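Jun 21, 2022
By the Clikus Press Office

RIVNESS – Clikus, the mail-order tea company that has spent 30 years telling customers to store their tea properly, is today admitting that its own packaging made this harder than it had to be. Starting this week, all loose-leaf teas ship in refillable tins, and the paper bag with the fold-over tab is retired. It will be missed by anyone who enjoyed finding Assam in a cutlery drawer.

The change follows a customer survey carried out in February. Of 515 people who replied, 113 said they moved their tea into another container the day it arrived. Several listed the container. The company has read about the pickle jars and would prefer to move on.
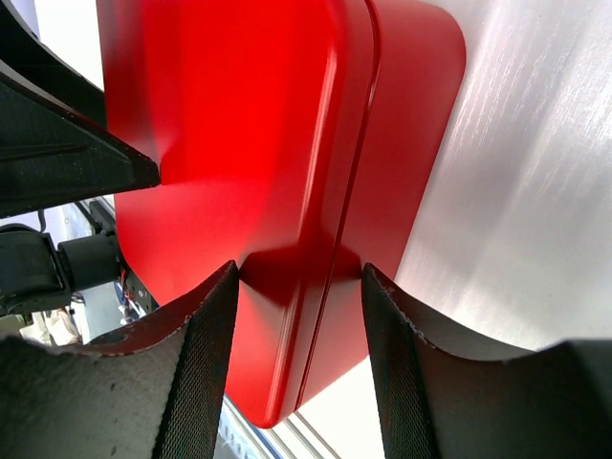

Tins are sold once and refilled by post. Refill pouches cost $3 less than the same tea bought with a tin, and come in all the current blends, including Suwannarat, the smoky green that outsells everything else in the catalog despite a smell the company's own brochure calls "bonfire, but polite." Pouches are flat enough to fit through most mailboxes. Customers with unusual mailboxes already know who they are.

The lids took longer than planned. Early samples either fell off in the mail or could not be opened before breakfast by a person who had not yet had tea. The supplier, Fetanex, went back to work on the fit, and the finished version opens with one firm pull.

Clikus will keep selling the old paper bags at its Rivness shop until they run out. They are half price and the tabs still do not stick.

Orders placed before today will go out in the old packaging unless the customer asks for a tin by phone or email. The shop is open Tuesday through Saturday, and the kettle is usually on.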